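Phelan Collection of Commercial Illustration
Progress report to the Stastetti Fund, second period

Summary

We said we would catalog the Phelan holdings of original advertising art, settle attributions where the evidence allows, and put the results where other people can check them. The cataloging is on track. The attributions are not, and I would sooner explain that now than pad the list with names I don't believe.

Cataloging

The bequest came with a typed inventory claiming 378 original works. I had doubts about that number from the start, and they were justified. The inventory counts several gouaches twice under different titles, and it lists proofs and tear sheets as if they were paintings. So far 186 pieces have been examined out of their mats, measured, and entered in the database. Of those, 156 are original artwork in gouache, casein or tempera on illustration board. The rest are printed matter, in a few cases with touches of hand color added later, probably to help a sale.

I don't expect the final count of originals to get anywhere near the figure in the inventory. The valuation attached to the bequest was based on it, and I suggest the Fund not quote that valuation in its own publications.

Attribution

This is where the earlier paperwork is weakest. The previous owner liked a famous name, and a good many wartime and early postwar pieces carry penciled notes on the back giving one. The notes are all in the same hand and the same soft pencil, including on boards supplied by different art dealers in different decades. They tell us what the owner hoped. I have given them no weight.

What does count is an agency job stamp, a signature under the varnish or paint layer, or a match with a dated printed advertisement. We now have a printed match for almost 100 works, mostly from bound runs of trade magazines. A match fixes the client and the year. It rarely fixes the artist, as many of these advertisements ran unsigned and the studios passed jobs between several hands. The Jerkodik Studio work is the worst for this. Its ledger gives job numbers and fees but only initials for the painter, and two people on the payroll shared the same pair.

I was asked last time whether the big aircraft carrier painting is "the" one from the reference books. The composition agrees with the printed version. The lettering area at the top does not, and the board is about an inch short on one side. It could be the original trimmed down, or it could be a second version made for a different layout. I lean toward the second and will leave it as "studio, artist not identified" until someone shows me better evidence.

Condition

Most of the boards are sound. The common problems are flaking in the heavy whites, old rubber cement stains, and overlay sheets that have yellowed and stuck. Branosex, the contractor brought in for surface cleaning, proposed treating the whole collection in one batch. I turned this down. Gouache lifts with very little moisture, and their test on a minor piece left a visible dull patch in the sky. They are now working on mats and backings only, which they do well, and the savings have been moved to the storage line.

Digital access

Records go online in groups once the measurements and inscriptions have been checked by a second reader. The first group is up. Visitor numbers are modest and I would not read much into them, as a fair share of the traffic looks automated. The written inquiries are a better guide. Most come from dealers who want a name confirmed, and they are usually disappointed.
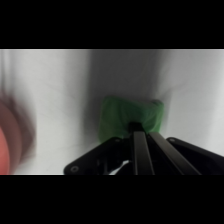 Will the printed catalog still come out at the end of the grant?
The online catalog will be complete by then, but the printed volume should wait until the Jerkodik ledger has been fully worked through.

Budget

Spending is within the approved total. Photography is slightly over because the larger boards had to be shot twice after color casts turned up in the first set. Travel is well under, as one library sent scans in place of a visit. I ask permission to move the unused travel money to paper analysis, which could settle whether several boards are as old as the inventory says. It may also settle that they are not, and the Fund should be ready for that.

Next period

Work continues on the remaining flat files, beginning with the appliance and railroad accounts. The ledger transcription should be finished by October. A revised list of originals will follow, with the doubtful ones marked as doubtful.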